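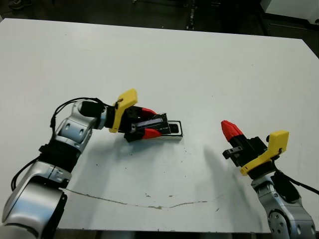 Kjell Eide wants the cable check moved ahead of power-on, and he'd like it done with a hand on the cable instead of a quick look from the doorway. Agreed! It is now item 1, and everything else has moved down a line.

Tundodik two-arm build, pre-run checklist with comments
Judbridge shared workshop
Checked by: Hemi Goodwin
Date: 2023-09-05
Run counter at start: 573

Marks used: OK, FIX (may run, repair soon), STOP (no power until cleared)

BEFORE POWER

1. Arm cables, both sides. Follow each one by hand from the wrist down. No kinks, no shiny spots, slack at every joint.
OK. The left loop has plenty of room now that we've rerouted it. I moved the elbow by hand as far as it goes and nothing pulled.

2. Wrist bolts and gripper mounts. Try each with the short hex key, don't crank.
OK on the right. One on the left took a small turn, so I put a fresh paint mark across the head. If the mark has split next time, please write it here.

3. Yellow gripper housings. Check for hairline cracks at the corners and around the screws.
OK. Really pleased with how these are holding up. The first set we printed didn't survive a week.

4. Red fingertips. Wiggle, then twist. Replace if one turns on its post.
FIX. Left inner tip turns a little. Spares are in the Fitzsimmons drawer (second one down, sticky handle). Swap before the next long session.

5. Tabletop. Wipe down, check for anything a tip could catch on.
FIX. There are still small specks near the brown line that crosses the front half. I can't feel an edge when I drag a fingernail over it, so I'm not sure if it's a crack or a stain. Arvid, you know this table better than I do, can you take a look?

6. Floor around the base. Nothing to trip on, nobody inside the tape.
OK after a second reminder. The tape is there for feet too, and that includes feet on the far side of the table.

7. Emergency stop. Press, confirm lockout, release, reset.
OK. Tested from both positions. Nice solid click on the new one.

POWER ON, ARMS IDLE

8. Listen for a minute before sending any command.
OK. Faint hum on the right shoulder, same as last month. Still on the watch list for October.

9. Open both grippers fully, low speed, with the test objects laid out.
OK. Smooth on both sides and no chatter. I love watching this part, it's the first moment the whole thing feels alive.
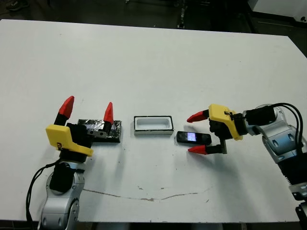 Item 9: both grippers open, right fingers on either side of the phone.

10. Phone on the table? Use the retired one only. Battery checked for swelling before it goes anywhere near a gripper.
OK. Battery is flat and the back sits flush. Please don't lend your own phone, however well the last run went. A lithium cell and a motor with too much current is a bad pair.

11. Grip current limit. Read the value in Cutetum and compare with the card on the wall.
OK at 360 mA, matches the card. Somebody had left 3,000 in the spare profile, so I deleted that profile altogether. If you needed it, talk to me, and we'll make a safe one together.

12. Speed limit at 2 on the dial until item 14 is signed.
OK.

FIRST GRIP

13. Close the left gripper on the block. Hand on the stop button, other hand in your pocket.
OK. Held well and the tips stayed seated, even the one from item 4. Foil is getting scruffy but that doesn't matter for this test.

14. Check the gap between the held block and the case before either arm moves sideways.
OK. Clear table between them. I would still like to see a wider gap for newer members.

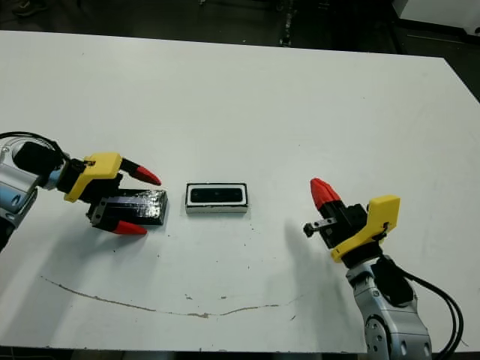

Item 14: block in the left gripper, case at center, right arm across from it.

15. Right arm approach, half a hand's width at a time. Stop at any jerk.
OK. One tiny hesitation at the elbow, logged, did not come back on the next three passes.

RESULT
Cleared to run at low speed. FIX items 4 and 5 stay open.

COMMENTS ADDED LATER

Arvid Boström: Looked at the table. I can't feel an edge either. I'd put clear film over that whole strip and be done with it. I have a roll at home.

Ronja Amundsen: Could item 6 come right before power-on, after the stop button? People wander back in while you're testing it. Also, great call on deleting that profile!

Hemi Goodwin: Yes to both of you. Item 6 and 7 swap places on the next printout.

Sverre Midtbø: New left tip is on, twisted it hard and it doesn't turn. Old one is in the scrap jar. Item 4 can be closed.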